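3. Le repentir comme geste d'apprentissage : lecture d'un fonds de cahiers de calligraphie

3.1. Un corpus longtemps délaissé

Les cahiers d'exercices ont mauvaise réputation chez les historiens de l'écriture. On les conserve quand ils ont appartenu à un maître, on les jette volontiers quand ils viennent d'un élève. Le fonds Quezada, constitué par une école privée d'écriture et légué à la bibliothèque de Bodalcombe, fait exception de la plus heureuse manière : il contient 204 cahiers, presque tous tenus par des débutants adultes, et presque tous remplis jusqu'à la dernière page. Nous avons eu la chance d'y travailler tout un mois d'août, et il faut dire d'emblée combien cette fréquentation quotidienne a modifié nos hypothèses de départ.

Nous pensions y trouver des régularités de forme : inclinaison, rapport entre le corps de la lettre et les hampes, espacement. Elles y sont, bien sûr. Mais ce qui saute aux yeux au bout de quelques cahiers, c'est l'abondance et la diversité des reprises. L'élève revient sur un jambage, double une panse, prolonge une liaison trop courte, recommence un mot dans la marge. Ces traces, que les manuels d'écriture anciens appellent tantôt « retouches », tantôt « fautes de main », forment à elles seules un second texte sous le premier, et c'est ce second texte que nous voudrions lire ici.

Nous empruntons le terme de repentir au vocabulaire de la peinture, où il désigne une modification apportée par l'artiste en cours d'exécution et restée perceptible. Le mot a l'avantage de ne pas préjuger de l'erreur. Un jambage repris peut avoir été correct dès le premier passage ; c'est le scripteur qui, à cet instant, n'en était pas satisfait. La nuance compte beaucoup pour la suite.

3.2. Description et relevé

Les cahiers sont réglés à quatre lignes, avec une interligne large pour les premières leçons et plus serrée ensuite. La progression suit douze leçons, chacune ouverte par un modèle de la main du maître et suivie de pages d'imitation. Le papier varie en épaisseur d'un cahier à l'autre, ce qui n'est pas sans conséquence : sur les papiers minces, l'encre traverse et le revers donne souvent une image plus nette de l'ordre des tracés que l'avers lui-même. Quelle joie de retourner une feuille et d'y voir enfin dans quel sens une boucle a été fermée !

Le relevé porte sur un sous-ensemble de cahiers choisis pour la lisibilité de leurs encres. Nous y avons identifié 3 000 repentirs, classés selon leur position dans la lettre (attaque, plein, délié, sortie) et selon leur rapport au tracé initial (superposition exacte, élargissement, prolongement, substitution). Une reprise n'a été retenue que si deux lecteurs la reconnaissaient séparément. Les cas litigieux, nombreux dans les liaisons entre r et e, ont été écartés sans regret : la liaison y est si variable chez les maîtres eux-mêmes que toute décision aurait été arbitraire.

Un mot sur la terminologie des pleins et des déliés. Dans l'écriture à la plume souple, le plein résulte d'une pression exercée en descendant, le délié d'un relâchement en remontant. L'élève doit donc coordonner une direction et une force, et c'est dans cette coordination que se logent la plupart des difficultés. Akihiko Aoki, qui a dépouillé avec nous les cahiers des dernières leçons, a proposé de distinguer les reprises de contour, qui corrigent la direction, et les reprises de pression, qui corrigent la force. La distinction s'est révélée féconde et nous l'adoptons dans tout ce qui suit.

3.3. Où l'on reprend, et quand

Dans les premières leçons, les reprises de contour dominent très largement. L'élève cherche le dessin de la lettre, ferme un o resté ouvert, redresse une hampe. À partir de la quatrième leçon, ces reprises se raréfient dans les lettres isolées tout en se maintenant aux jonctions : la lettre est acquise, le mot ne l'est pas encore. Les reprises de pression, elles, suivent une courbe tout à fait différente. Presque absentes au début, elles se multiplient au milieu du parcours, au moment précis où le modèle du maître introduit des contrastes plus marqués, puis ne disparaissent jamais complètement.

Cette persistance nous a d'abord embarrassés. Si la reprise signale une difficulté, pourquoi les meilleurs cahiers, ceux dont les dernières pages sont d'une régularité admirable, en conservent-ils autant ? L'examen à la loupe apporte un élément de réponse passionnant. Dans ces cahiers, la reprise de pression tardive se place presque toujours au sommet du plein, là où la plume attaque le papier. Elle est fine, brève, posée dans l'axe du trait, et donne au départ du jambage un angle net que la plume seule produit difficilement. Les maîtres font de même dans leurs modèles. L'élève avancé a donc cessé de réparer pour commencer à finir, et le même geste matériel a changé de fonction.

On voit l'intérêt de la chose pour l'histoire des apprentissages. Un relevé purement quantitatif placerait côte à côte un débutant hésitant et un élève accompli, tous deux auteurs de nombreuses reprises. Seule la position du repentir dans la lettre permet de les séparer. Nous aimerions insister sur ce point auprès des collègues qui travaillent sur des fonds voisins, en particulier celui de Gomcombe, dont l'inventaire mentionne des « cahiers raturés, sans intérêt ». Ils en ont sans doute énormément.

3.4. La dictée et la copie

Huit cahiers du corpus offrent une situation particulièrement favorable : le même texte y figure deux fois, d'abord copié d'après modèle, puis écrit sous la dictée. Le texte est une lettre de remerciement assez convenue, où il est question d'un panier de poires et d'une visite remise au printemps. La comparaison est simple à conduire et ses résultats sont d'une grande clarté.

En copie, les reprises se répartissent sur toute la longueur du mot, avec une légère préférence pour les initiales. Sous la dictée, elles se concentrent en fin de mot, et surtout en fin de ligne. Le scripteur pressé par la voix laisse filer la lettre défectueuse et n'y revient qu'à la faveur d'une pause. Certains élèves ont même laissé, au-dessus de la lettre à reprendre, un point minuscule qui servait vraisemblablement de repère ; la reprise elle-même est parfois d'une encre plus dense, la plume ayant été rechargée dans l'intervalle. Le repentir différé suppose une mémoire de la faute, et donc un jugement déjà formé au moment où la main continuait d'avancer. C'est à nos yeux l'un des acquis les plus stimulants de cette enquête.

Les majuscules font exception. Elles sont reprises aussitôt, en copie comme en dictée, quel que soit le retard accumulé. Leur prestige dans l'enseignement de l'école explique sans doute cette priorité : le règlement manuscrit collé au revers de plusieurs couvertures réserve les éloges publics aux « belles capitales » et ne dit pas un mot des liaisons.

3.5. Surface, posture et longueur du trait

Reste la question du support, que les cahiers n'abordent qu'indirectement. Les instructions des leçons recommandent une table dégagée, un sous-main plus grand que la feuille ouverte et un avant-bras posé sur toute sa longueur. Elles reviennent sur ce dernier point avec une insistance touchante, parfois d'une page à l'autre. L'enjeu est l'amplitude : un bras qui glisse librement permet de tracer une ligne entière sans déplacer le papier, alors qu'un poignet fixe oblige à des arrêts fréquents, et chaque arrêt est une occasion de reprise.
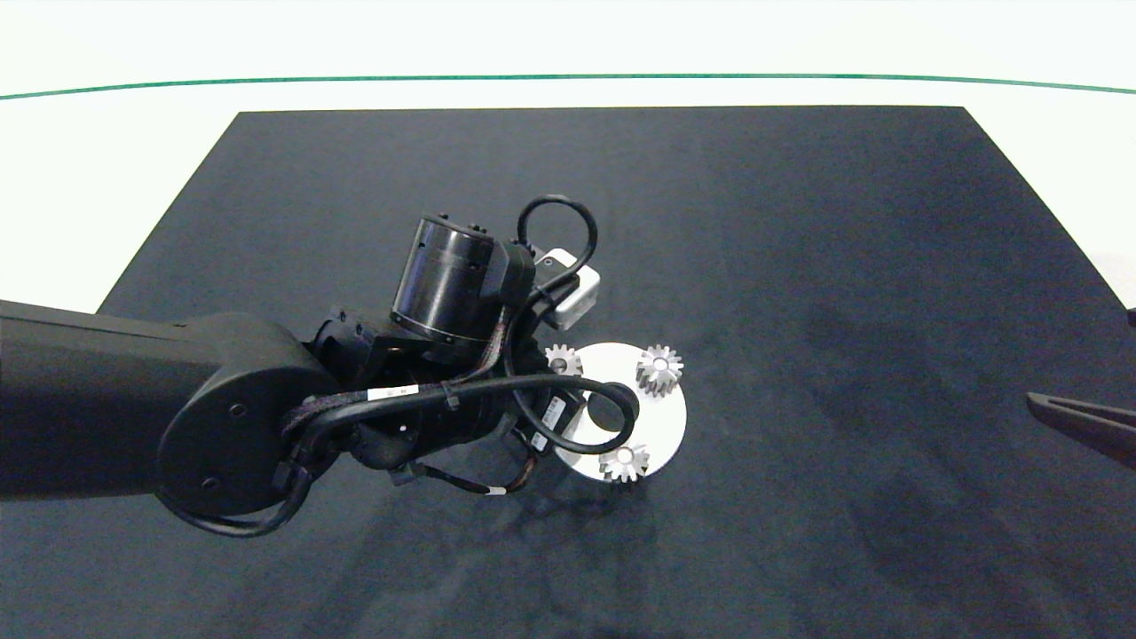

Figure 1. Plan de travail blanc et grand tapis sombre à surface mate.

Les déplacements du papier se laissent repérer dans les cahiers par une rupture de l'inclinaison. Sur une ligne ordinaire, l'angle des hampes dérive lentement vers la droite, puis revient d'un coup à sa valeur initiale : l'élève a fait glisser la feuille. Or les repentirs se groupent volontiers de part et d'autre de cette rupture. Avant elle, ils corrigent des lettres devenues trop couchées ; après elle, ils portent sur la première liaison, que la main a dû retrouver à l'aveugle. Chez les élèves avancés, la dérive est moindre et les deux groupes se fondent en un seul, placé vers le milieu de la ligne.

Il serait imprudent d'en tirer une règle générale. La longueur des lignes change selon les cahiers, et nous ignorons tout de la hauteur des pupitres. L'atelier Skavow, qui fabrique encore des sous-mains pour calligraphes, nous a aimablement prêté plusieurs revêtements de souplesses différentes ; à l'essai, un support un peu tendre élargit sensiblement les pleins et rend l'attaque moins franche. Une partie des reprises de pression relevées au sommet des jambages pourrait donc compenser un sous-main trop mou. L'hypothèse est séduisante et se prête bien à la vérification, puisque l'empreinte de la plume au revers garde quelque chose de la dureté de ce qui se trouvait dessous.

Nous avons commencé ce travail sur les papiers minces, les plus bavards à cet égard. Les premières mesures de relief vont dans le sens attendu pour les leçons intermédiaires, moins nettement pour les dernières, où la pression générale diminue et où l'empreinte devient difficile à distinguer du grain. Un éclairage rasant orienté depuis le haut de la page donne de bien meilleurs résultats que l'éclairage latéral employé au début, et les feuillets déjà examinés seront repris dans ces conditions. Les tableaux de relevé par leçon, avec le détail des positions dans la lettre, sont donnés en annexe.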